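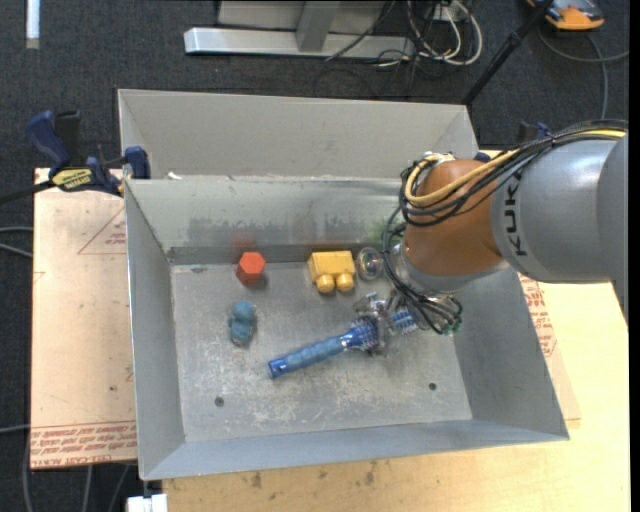

The long life of the metal bin

In the sorting hall at Bukthorpe, the first lorry backs up to the doors a little before six in the morning. By then the lights have been on for an hour and the tea is made. The hall takes scrap from three towns and a good many farms, and most of what comes in has already had one working life, often two. It leaves in bales, in sacks and on pallets, and a fair amount leaves by the side door, sold over a counter to people who want a hinge or a length of angle iron.

Small scrap yards like this were once common. Every market town had at least one, usually behind the station or down by the river, where land was cheap and the neighbours didn't complain. Many closed when the price of mixed metal fell and the cost of insurance went up. Those that lasted tended to own their land outright, or to have found a second trade to carry them through the lean years.

At Bukthorpe the second trade is repair. Fellent, the firm that runs the yard, began mending steel containers for local factories when it noticed how many were being thrown away with years of use left in them. A tray with a split corner costs little to weld. A new one has to be ordered, paid for and waited for, and the old one has to be carted off. The firm now mends 200 containers in a busy month, and last year 3,672 items passed across the repair benches, counting everything from parts trays to feed troughs.

The work is simple to describe. A container comes in, is emptied and hosed down, and stands overnight to dry. In the morning someone runs a gloved hand along the seams and marks any fault in chalk. Splits are welded, rims are knocked straight over a wooden former, and sharp edges are filed. Dents are mostly left alone. Customers used to ask for them to be beaten out, until they saw what it added to the bill.

Scratches are left too. Bare steel that is handled every day rusts less than people expect, and paint inside a bin only ends up mixed with whatever the bin is holding. The yard will paint the outside if asked, in grey or green. Galvanised pieces need more care, as the coating gives off harmful fumes when it is heated, and they are ground back to clean metal before anyone strikes an arc.

Shape matters more than finish. Straight-sided bins hold more for their size, but they can't be stacked one inside another when empty, and a firm that sends them back by lorry is paying to move air. Sloping sides solve that. They also make it easier to reach the last few items in the bottom, a point raised by nearly every customer who has had to do it all day. Against that, the slope puts more strain on the bottom seam, and it's the bottom seam that usually brings them back to Bukthorpe.

Not every job is worth taking. If the floor has gone thin, the bin is cut up and sold for its weight. The test is an old one: press down hard in the middle with a thumb, and if it gives, it goes. Newer gauges do the same thing with a number on a screen, and the yard bought one from a supplier called Hosis. It lives in a drawer and comes out when a customer wants a figure in writing.

Charges are kept plain. A seam costs £20, whatever its length, and straightening is done by the hour. Collection is free for regular customers within the county. Others bring their bins in on trailers, and one school sends its old workshop trays over every summer.

The yard takes on 2 trainees a year, and finding them has been harder than finding work. The nearest welding course is more than an hour away by bus. Those who do come spend their first winter on filing and cleaning before they move on to the benches, and several have stayed for ten years or more.

The side counter is open in the mornings only. In November the queue reaches back to the weighbridge, as people come in looking for stove parts, and the hall doors are kept half shut against the wind.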